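15th August

Slept six hours, woke with the window open and the room already warm. Coffee, then started on the bedding, which I had put off since the move from Saststead.

The comforter is the problem item. It weighs more than it should and does not fit the washer here. The drum in the basement at Teltanside is rated for a small household load, and the last time I forced something of that size into it, the spin cycle stopped twice on imbalance and left the middle of the load soaked. The laundromat on the Graken side of the bridge has two large front loaders. Natalia Zepeda used one in December for her winter covers and reported no trouble except the price. I will take the comforter there and do the rest at home.

Sorted by fabric before color. Plush and fleece go together, cold, low spin, no softener. Softener coats the fibers and the pile goes flat after a few rounds; I lost a good throw that way. The ribbed cotton can take warm water. Pillow covers go in with the cotton, turned inside out, zippers closed.

Measured the bed again, as the figures I wrote down in the old apartment were wrong. Inside length is 200 centimeters. The gap between the mattress and the wall side is 6 centimeters, enough for a flat sheet to tuck but too narrow for the comforter, which explains why it keeps riding up and ending in a pile on one side. Options are to move the bed out a little or to fold the comforter lengthwise. Moved the bed. It scraped. Need felt pads.

The storage bin from Nava arrived in the afternoon. Listed volume is 74 liters. The lid seals on three sides and bows on the fourth unless something heavy is on it. Acceptable for under-bed use, where the slats hold it down. I put in the spare sheets, the mattress protector and the two wool blankets with cedar blocks between them. Left the vacuum bags out this time. Wool kept compressed for a season comes out with creases that take more than 20 minutes of steaming to remove, and I don't own a good steamer.

Ate late, rice and the rest of the beans. Rain for a short time after that, so nothing went on the line.

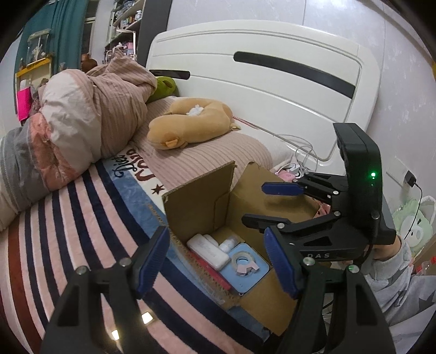

The decision for tonight was what stays out and what goes into storage. Plush things take up volume out of proportion to their use, and I have kept more of them than I planned to. The tan one curled into a loop stays, on the dusty-pink ribbed pillow, and so does the green one by the headboard. The striped blanket with the navy and pink stays on the bed until the weather changes. The comforter was heaped to the left in the usual way and will have to be folded before it goes anywhere. As for the cardboard box, the flaps are ragged at the top and the corrugation is frayed where the tape runs, so it will not take another trip. I'll cut it down for recycling and use a proper bag for the laundromat.

Wiped the headboard with a damp cloth and a drop of dish soap. The grooves hold dust. A dry soft toothbrush along the lines first, then the cloth, gives a better result than the cloth alone. No abrasive on it, the finish on the old nightstand went cloudy from that.

Checked the care tag on the striped blanket. Faded, but the tub symbol is still readable: 30 degrees, no bleach, and the dryer crossed out. It will have to hang over the shower rail overnight. Drying time last round was a full day with the fan on low.

To buy: felt pads, one large laundry bag, coins for Graken, mild detergent (unscented). Ask Natalia whether the left or the right machine was the one that drained slowly.

Lights out at eleven. Fan on low, window half closed.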